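Fisteo Help: Manipulation and Learning
Print this page | E-mail this page
Posted in July by dlt_kinematic

Transparent drawers: is a held-out layout a fair test of generalization?

I am writing up a small result and would like a check on the evaluation before I send it out. The task is placing foam earplugs in a parts organizer with clear drawers. Demonstrations come from a hand-held gripper with a camera mounted on it. The policy takes the wrist image and the gripper width and outputs relative poses over a short horizon. There is no external camera and no depth.

We recorded 232 demonstrations. Four were dropped because pose tracking was lost partway through, which leaves 228 for training. The organizer has a yellow frame and stands on a white surface. The start of an episode varies in organizer angle, in where the earplugs lie, and in which drawer is already pulled out.

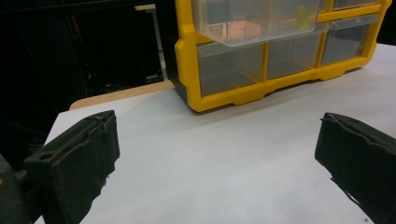
odd_jacobian: Before anyone can comment on generalization, what varies at test time that did not vary in training? "Held-out layout" could mean a new organizer angle or a new drawer, and those are different claims.

dlt_kinematic, in reply: Angle only. The drawers used at test time all appear in training. I ran 27 trials on the robot, all at organizer angles outside the training range. The same checkpoint was used throughout, at 3,000 steps after the validation loss flattened.

The result I want to report is that a policy trained with relative actions keeps working when the organizer is rotated, while one trained with absolute actions in the table frame does not. My concern is that the clear plastic makes the comparison less clean than it looks. An open drawer front is a few bright edges over whatever is behind it. When the organizer turns, the background seen through the drawers changes too, so the rotation is also an appearance change. I can't tell from the success rate which of the two the absolute-action policy is failing on.

Two specific points:

1. Can the angle effect and the appearance effect be separated without recording a new dataset?

2. Is it acceptable to count a placement as a success if the earplug ends up in the drawer but touches the front lip on the way in?

E-mail this thread

Posted by Cassim_bench

For the first point, yes, mostly. Keep the organizer fixed relative to the table and change what is behind it. A dark cloth, a light board and a patterned sheet give you three backgrounds at the same angle. Then do the reverse: rotate the organizer and put a matching board behind it at each angle, so that the view through the plastic stays close to constant. Both policies run in both conditions. If the absolute-action policy fails under rotation with the background matched, you have your geometric result. If it also fails at the training angle with only the background changed, you have an appearance problem to report alongside it.

Use the same start poses in every cell. Mark them on the table surface with something the camera does not see, or log them and return the arm to them. Small differences in start pose matter more than people expect when the wrist camera is the only input, especially if one policy begins with the open drawer in view and the other begins with half of it out of view.
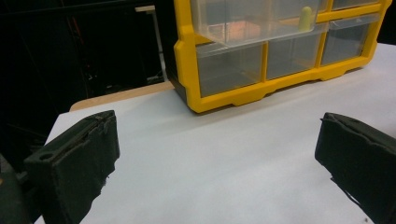

Also check the action labels themselves. With a hand-held device the table frame has to be recovered in every session, usually from a mapping pass or a tag. An error there goes straight into the absolute labels and cancels out of the relative ones over a short horizon. That would produce the gap you describe with no rotation involved. Run both policies at training angles first and report those numbers as the baseline. If the absolute one is already behind, the rotated comparison needs to be stated as a drop from that baseline and can't be given as a raw rate.

On the second point, define success before you score, write the definition in the paper, and score from video with the policy name hidden. Lip contact can be its own column.

Posted by pm_nerora

just use more data, we had the same thing on the Nerora bins and it went away when we added demos. also try color jitter. relative actions are better anyway so I don't see why the absolute one is needed in the paper

Posted by halfstep_servo

I disagree with the answer above about dropping the absolute baseline. Without it there is no comparison and the claim is just that one policy works. Color jitter will not do much here either. It changes pixel values over the whole image. What changes through a clear drawer is the content, and only inside the drawer region.

I would add a stage breakdown to what Cassim_bench suggested. A single success rate over a task with several steps hides where the failure is. Score each trial on these:

- Pickup. The fingers close on one earplug and lift it clear. Foam compresses, so set a width threshold for a grasp and leave it alone. Note whether the episode starts with the earplugs separate or touching, as touching ones give you double grasps.

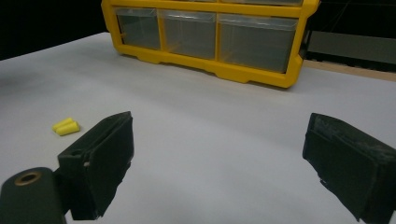

- Transport. The gripper reaches the region over the open drawer. With absolute actions, a rotation error should show up here as an offset that grows with angle. Plot offset against angle for every trial. A smooth trend points to geometry. Scatter with no trend points to perception.

- Release. The earplug is let go inside the drawer walls. This is the stage where I would expect clear plastic to hurt both policies, and if it hurts them equally you can say so and move on.

- Retreat. The fingers leave without moving the drawer. Usually skipped in scoring, and it should not be, since a shifted drawer changes the start of the next placement.

With 27 trials, be careful about how finely you divide them. If they are split over several angles you have a handful in each group and the intervals will be wide. Report counts with an interval on every one, and pair the trials so that both policies see the same starts. A paired test will get you more from the same robot time. The evaluation notes that come with the Herwood arm driver include a script for replaying logged start poses, which saves most of the setup work.

One more variable worth logging is the content of the drawers. Earplugs already inside are visible from the outside, and a policy can learn to go toward the drawer that has something in it. If your demonstrations filled the drawers in a fixed order, occupancy predicts the target. Test with empty drawers, with one occupied, and with the occupied drawer being the wrong one.

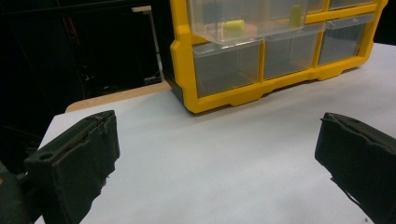
Thread last edited: July, 4:40 pm

dlt_kinematic, follow-up: Checked the order. In most of the demonstrations the left drawer was filled first, so occupancy and target are correlated in my data and I had not controlled for it. I reran a subset with an earplug placed in the wrong drawer beforehand. Both policies were drawn toward it on some trials, the relative one included.

The plan now is the matched-background condition, paired starts, and stage scores with lip contact in a separate column. The baseline at training angles goes in the first table. I have also changed "generalizes to new layouts" to "tolerates organizer rotation" in the abstract. The table-frame error is still open; I will post the session-to-session numbers when the tag measurements are done.

Print this page | E-mail this page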